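Week 6 – Sampling, loops and where the groove lives

OK, picking up where we ran out of time. We'd just heard the Anell track twice, and half of you swore the drums were played live. They're not! It's a two-bar loop lifted from an old funk side, pitched down a little, with a new kick laid under it. Go back and listen to the hi-hat: the same tiny stumble comes around every second bar, and once you catch it you can't un-hear it.

Some words I'll be throwing around:

Break – the stretch of a record where the band drops out and the drummer carries on alone.
Chop – cutting a sample into pieces and playing them back in a new order.
Swing – pushing the off-beats late. I love this stuff, so expect me to go on about it.

Vandenberghe (the label, not the street) pressed only 900 copies of the first Plunau record, and 600 of those went to DJs. So most people first heard that bass line in a club, very loud, with something else mixed over it. Keep that in mind when you read the reviews in the packet – they're describing a night out as much as a record.

For next time, make a loop of your own. Four bars, any source you like, and record at least one sound yourself at home. Kitchen stuff is great for this (a whisk on a pot lid makes a lovely shaker).

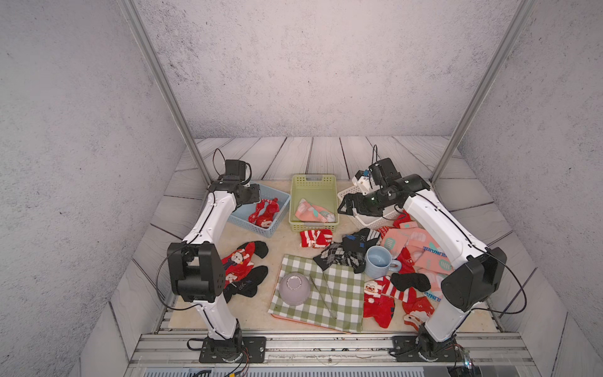

Two robot arms over a table of socks, baskets and kitchen items.

Bring the loop on a stick or send it to me before 9 in the morning. Write me 200 words on what you cut and where you put the swing. Reading is the Trallaseck chapter on tape editing – skip the part on splicing blocks unless you're curious.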